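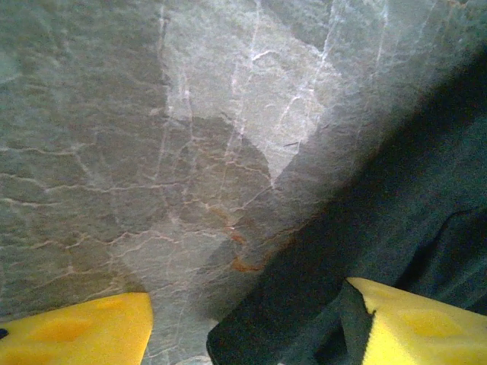 Gray marble pattern with white veins, up close.

I moved from Drernevitz to Zirkora in December, and people keep asking how it went, so I am writing it down once. The short version is that it cost more than I planned and I would do it again.

My old place was 2 bedrooms over a bakery. I lived there for nine years. The new one is smaller, on the third floor, with a long window facing the Chala. The river is brown most of the year and smells a little after rain. I like it anyway. In the mornings there are rowers.

I used Brema for the truck. They quoted 1,000 for a half load, and the final bill was higher after I added the bed and the desk. They showed up when they said they would. One drawer of the dresser came out with a dent in the front, and they paid for it without an argument. It took them most of a month to do it, though, and I had to send the form in again.

The part I had underestimated was the sorting. I packed 55 boxes and was sure I had been strict with myself. Then I unpacked and found a bread machine I had used one winter, and a whole box of cables. I also had three sets of flannel sheets for a bed I no longer own. I had paid to carry all of it across the country.
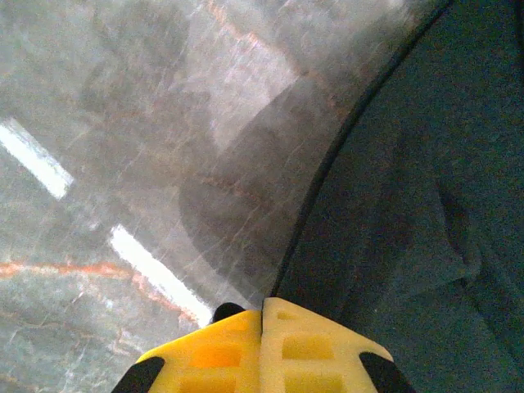 I started with the kitchen, which was easy. Pots either get used or they don't. Books were harder. I kept the ones I had written in and gave most of the rest to the library sale, where they sell paperbacks by the bag. I went back the next week and bought one of my own back. It was a guide to pruning fruit trees. I don't have fruit trees.

Clothes took me until spring. I tried the method where you turn all the hangers backward and see which ones you have flipped after a few months. It works fine for shirts. It does nothing for the drawers, and the drawers were where the trouble was. I had sweaters in there that I had moved twice without wearing.

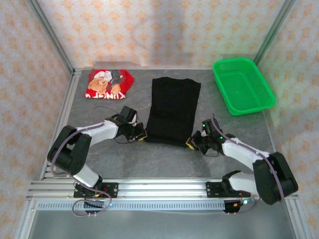
What helped in the end was doing a little every evening. I put the radio on and did one drawer or one shelf, and I stopped when it was finished even if I felt like going on. Some nights I threw out one sock. The closet door shuts now. I still have a box marked MISC in the hall, and I have put my keys on top of it every day for five months, so I suppose it is furniture.

Money, for those who asked: I had set aside 3,000 for the whole thing and spent more than that. The deposit overlap was the worst of it — a full month of rent on two apartments, with one of them empty. If you can get your dates to line up, do. I couldn't.

The other thing I would do differently is change my address earlier. My tax letter went to the old place and sat there until the new tenant kindly forwarded it. The dentist still has me in Drernevitz. I will call them this week.

Posted 22nd May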